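Brilstead Weighing and Measurement Forum
Section: Indicators, Transmitters and Load Cells
Thread: Zero drift on Filtby bench indicator after long idle periods

scalehouse_admin wrote:
Our department operates three Filtby bench indicators, each connected to a four-cell platform. Two of them hold zero without difficulty. The third shows a slow upward drift when left under power overnight, and the reading in the morning is commonly two or three divisions high. The platform is unloaded during this period. The excitation voltage has been measured at the terminal block and is stable. Before the unit is returned for service, I would appreciate guidance on which parts of the installation should be checked first.
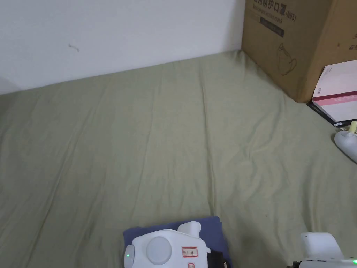

Spare room, north wall

dockside_calibration wrote:
In most cases of this kind, the junction box should be examined before the indicator. Moisture inside the box will produce a slow drift that is easily mistaken for a fault in the display unit. Please open the box, inspect the seals and the cable glands, and replace the drying packet if one is fitted. Please also state the length of the home run cable and whether six-wire sensing is in use.

scalehouse_admin wrote:
The cable is 40 feet in length and six-wire sensing is connected. The junction box was opened in March and resealed at that time. It has not been opened again.

Wutska wrote:
I respectfully disagree with the advice to begin at the junction box. The quickest test is to exchange the indicators. Connect the suspect unit to one of the sound platforms and leave it overnight. If the drift follows the indicator, the platform and all of its wiring may be set aside. Opening a sealed box without cause introduces the very moisture one is looking for. 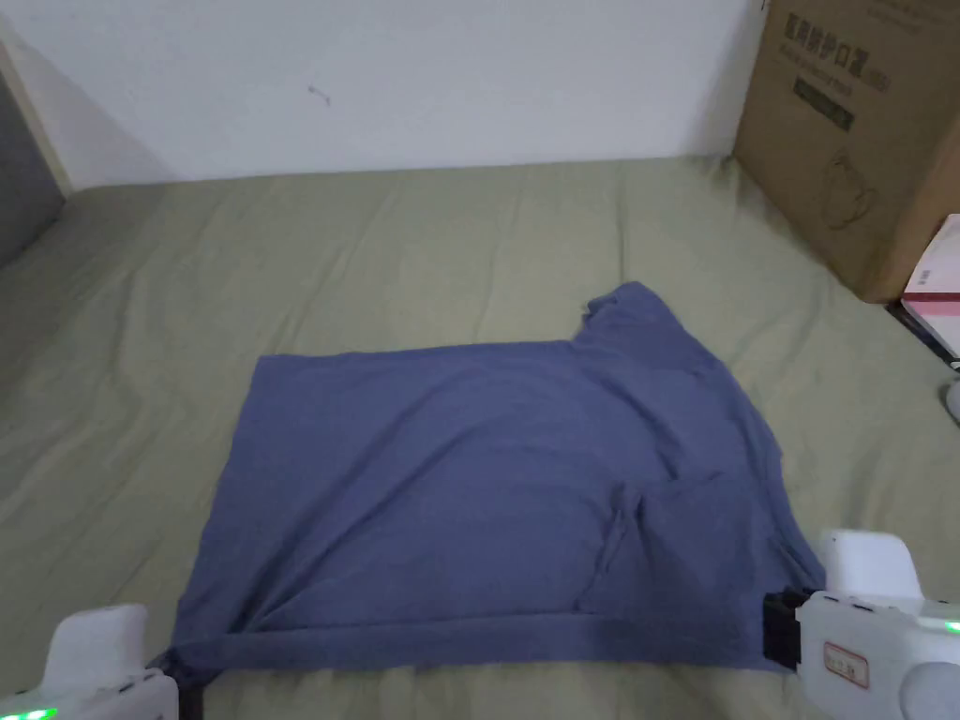

Re: Exchange test and calibration records

dockside_calibration wrote:
The exchange test is sound in principle, but it carries a cost that should be mentioned. Each indicator stores the calibration for its own platform. If the units are exchanged, the stored values must be recorded beforehand and restored afterward, and where the scale is used for trade, a broken seal may require a new inspection. A load cell simulator would give the same answer and leave the two good scales in service.

Wutska wrote:
A simulator is preferable where one is available. Many departments do not own one. For a drift test the span need not be correct, only the zero, and the stored calibration need not be altered. I accept the point regarding seals.

scalehouse_admin wrote:
These scales are used for internal stock control only, and no seals are involved. We have borrowed a simulator. With the simulator set to zero output, the indicator remained at the same value for 29 hours - no change of even one division. The raw count at the start was 324 and the raw count at the end was the same. I therefore conclude that the indicator is sound and that the fault is in the platform or its wiring. 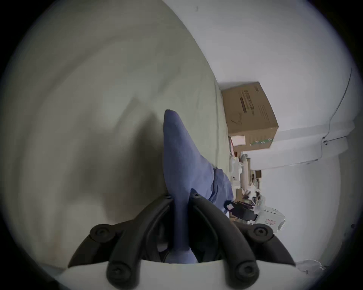 Crăciun wrote:
Before the junction box is opened, each load cell should be measured for insulation resistance between the shield and the signal leads. Disconnect the cells from the summing board first, as the test voltage can damage the board. One cell with a low reading is sufficient to explain the drift described.

dockside_calibration wrote:
The cells cannot be disconnected from the board without opening the box, so the two recommendations amount to the same work. I would ask that the board be cleaned with alcohol and allowed to dry fully while the cover is off.

scalehouse_admin wrote:
Thank you. The box will be opened at the next maintenance period and the insulation readings for all four cells will be posted in this thread.

Last reply: 2026-09-12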